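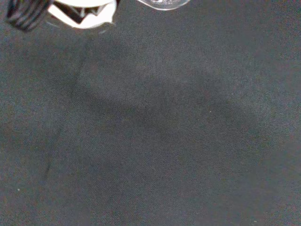

Indoor sixes fixtures, finally

ok so the draw for the winter indoor cricket sixes came out last night and I'm typing this on my lunch break so bear with me. 11 teams this year. Odd number again, so somebody sits out every round and it's us first. Typical.

Our group: Hopkin, Grunum, Eneo and the Kurnedura lot, who knocked us out last June in the outdoor thing. Not over it. We needed 26 off the last two overs and Cadi Prothero was going great until she ran herself out. Her words – "I blame my shoes."

Dates. First games January 17, 2025, evening start, doors open before six I think? Check with Glenys Gronow, she has the full sheet. I only got a photo of it off Heledd and half the times were cropped out.

Rules are the same as before mostly. Six a side, five overs each, everyone but the keeper bowls one. Off the back wall on the full is six, side wall and you only get one plus what you run. Retire at 25, come back in if everyone else is out. The new bit is last pair can't bat on alone anymore, which I'm fine with. Ifor Hopkin isn't and has sent a very long email on teh subject.

Team so far: me, Cadi, Niamh Buckley, Heledd Bevan, Ifor if he calms down. That's five. So we need one more and ideally someone who can bowl straight. Niamh's knee is better but she doesnt want to keep wicket for a whole night, fair enough.

Fee is 43 for the team, pay me before the first game please, I'm not chasing people around the parking lot again.

Practice next week, same hall. Bring indoor shoes. Cadi.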